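Guides > Electricity > Finding your overnight load

Home | Guides | Heating | Electricity | Worked sums | Contact

How to find out what your house uses while you are asleep

Every house uses some electricity when no one is doing anything. The fridge runs, the router runs, and so do the boiler controls and whatever has been left plugged in behind the television. Together this is called the base load. It is a small number in watts, but it runs all year, so it is worth measuring before you spend money on anything bigger.

You need your electricity meter, a pencil and paper, and a plug-in power meter. I use an Erner one, which has a small screen and a button to clear it. Any make that reads in watts and kilowatt hours will do the same job.

Step 1. Take two meter readings

Pick an ordinary night. Don't choose one when the washing machine is on a timer or a car is charging. Go to the meter at 11 in the evening, once the lights and the cooker are off, and write down the reading with all the digits it shows, including any after the decimal point. Write the time next to it.

Read it again first thing in the morning, before the kettle goes on. Write down the time again.

If your meter only shows whole units, one night won't tell you much. Take the same pair of readings on 4 nights and add up the results.

Step 2. Do the sum

Take the first reading from the second. That gives you kilowatt hours. Divide by the number of hours between the readings, then multiply by 1,000 to get watts.

So if the meter moved on by 1.6 over eight hours, that is 0.2 kilowatts, or 200 watts. If you have an electric immersion heater that comes on in the night, switch it off at the wall for the test or the answer will be useless.
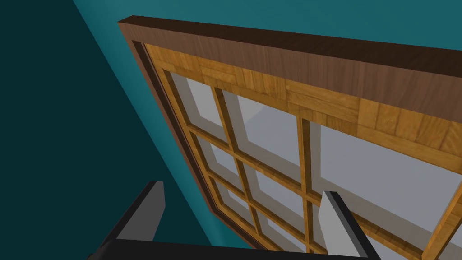
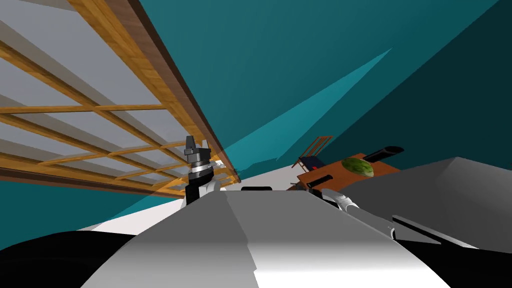 Wooden framework and teal wall, two views.

Step 3. Go round the sockets

Now use the plug-in meter. Put it between the wall and the appliance and read the watts with the appliance in the state you leave it in overnight. For most things this takes a minute. Some equipment takes a while to drop into standby, so leave it alone before you write anything down.

Fridges and freezers are different. They switch on and off, and a single reading means nothing. Leave the meter on for 2 full days, take the kilowatt hours and divide by 48.

Make a list as you go, one line for each appliance. Mine had an old Bravard television recorder on it drawing 33 watts in standby. Over a year that comes to a little under 290 kilowatt hours. Multiply by whatever your supplier charges for a unit and you have the yearly cost of leaving it plugged in.

Do not use a plug-in meter on the cooker circuit, an electric shower or anything else that is wired in. Leave those off the list.

Step 4. Compare the list with the meter

Add up the list and put it beside your answer from step 2. They won't match exactly. If the list comes out well short, something is running that you haven't found. The usual ones are:

- the boiler's circulation pump
- a loft aerial amplifier
- an outside light on a failed sensor
- a heated towel rail
- the burglar alarm and doorbell transformer

To narrow it down, watch the house meter while you switch off one circuit at a time at the consumer unit. Shut down computers properly first. Clocks will need setting again afterwards.

Step 5. Decide what to do

Start with things that cost nothing. Unplug what you don't use, and put the television and its boxes on one switched extension lead. Check the freezer door seal too -- a strip of paper shut in the door should be hard to pull out.

Replacing a working appliance to save electricity is a separate sum. Divide the price of the new one by the yearly saving to get the years to pay back. With small standby loads the answer is often longer than the new appliance will last, and I would leave those alone.

Repeat the night readings in a month. I did my first set on Sun 21 April and the second in May, and kept both on the same sheet.

Comments

Cerkley reader: Does this work if you have solar panels? Mine still seem to be sending something to the inverter display after dark.

Author: Yes, do it at night as described. The inverter may take a few watts of its own, so add a line for it.

M. at no. 11: Found the loft amplifier. It fed an aerial we took down years ago. Now unplugged.

Contreras: I got a lower figure from the list than the meter and it was the towel rail. Would have helped to see that list before I emptied the airing cupboard.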